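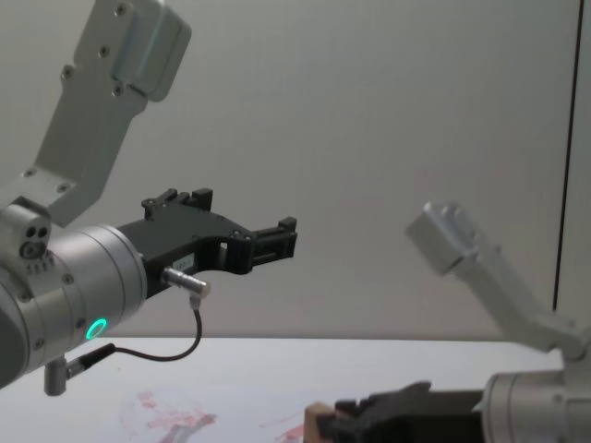

Elar dive trip: the long version, as promised

1/ Right, a few of you asked how the July trip went and I kept saying I'd write it up. It's 14th January. Sorry. Kettle's on, let's go.

2/ We flew into Skisa and took the evening ferry over to Elar. Three hours, flat calm, terrible crisps. Nine of us from the club, plus more kit than any sane group should drag up a gangway.

3/ We dived with Babalola, who run two boats out of the old harbour. Small outfit, very relaxed until the briefing starts and then not relaxed at all (good!). They check your weights, your gas, your computer, the lot.

4/ First morning was the shakedown on the house reef. I was overweighted by a good 3 kg and ploughed along the sand like a tractor. Octopus under the mooring block, so I forgave everybody.

5/ The big one for me was the Asititz. She's a little cargo steamer lying on her port side, and you drop down the line and there's just nothing, nothing, and then a whole ship. I may have squeaked into my reg.

6/ You can get in through the forward hold, which is wide open with light coming in from both ends. We left the engine room alone. Two of our lot have the training for it, I don't, and I was perfectly happy hanging about outside with the bream.

7/ Wildlife for those who care: barracuda every day, one eagle ray (I was looking the wrong way), and so many nudibranchs on the north wall that our macro people had to be herded back to the boat.

8/ Money, as somebody always asks. Diving was 800 each for the week with tanks and weights. Nitrox extra. Flights and rooms you sort yourself, and book the rooms early, the village is tiny and it fills up with a wedding at the drop of a hat.

9/ Things I'd pack again: thin hood, spare mask strap, ginger biscuits. Things I wouldn't: the drone, the second pair of fins, jeans.

10/ My logbook says the viz was 25 metres on the wreck and I've underlined it twice. On the last day it was more like soup, but we did the cave instead and came up grinning anyway.

11/ We're trying to go back next summer. If you're a member and fancy it, drop me a message and I'll add you to the list. Deposits aren't due yet.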